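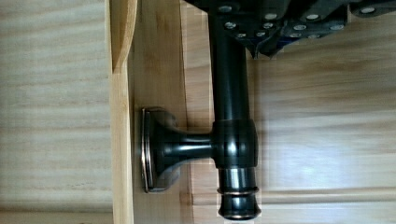

# Plorkano: a list of misspelt biscuit names

By Su-chen Ho
April 26, 2026
2 min read

Plorkano holds 4,000 biscuit names as people typed them into the Tawhiri recipe forum, plus what they probably meant. "Digestif" appears 33 times. We left it in.

## Columns

- typed: the name, untouched
- meant: our best guess
- sure: yes, no, or "ask Kwan-ho"

## Known problems

Kwan-ho Shih and I still disagree over eight rows, all of them macaroons. Cereal bars are out of scope, despite several long emails.

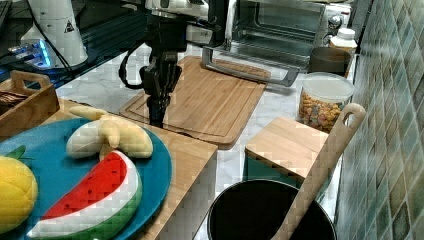 Bamboo board and toaster oven, with cereal to the right.

## Licence

Use it freely. Corrections are welcome, preferably spelt correctly.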